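Soft pads or hard jaws on hand-held grippers?

ernasdale_ben
We're comparing padded fingers on our hand-held grippers. Logged 197 grasps so far, 56 of them on mesh pads. The dotted grip surface is my pick – I wouldn't go back to smooth.

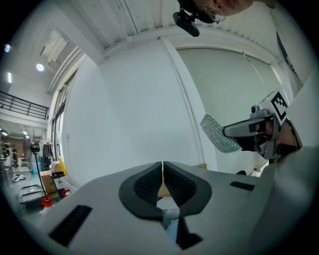 Silver mesh pad in the second gripper, marker on top

pevance7
Dotted pads grab well but they wear. Ours were grey mush by March. I'd take bare jaws for mesh.

ina_k
Disagree. Bare jaws crushed the edges on 7 of ours. What colour is your marker backing?

ernasdale_ben
White, black pattern. Tracking's been fine.

pevance7
Fine until the light changes. Try it at 4 pm and post the numbers.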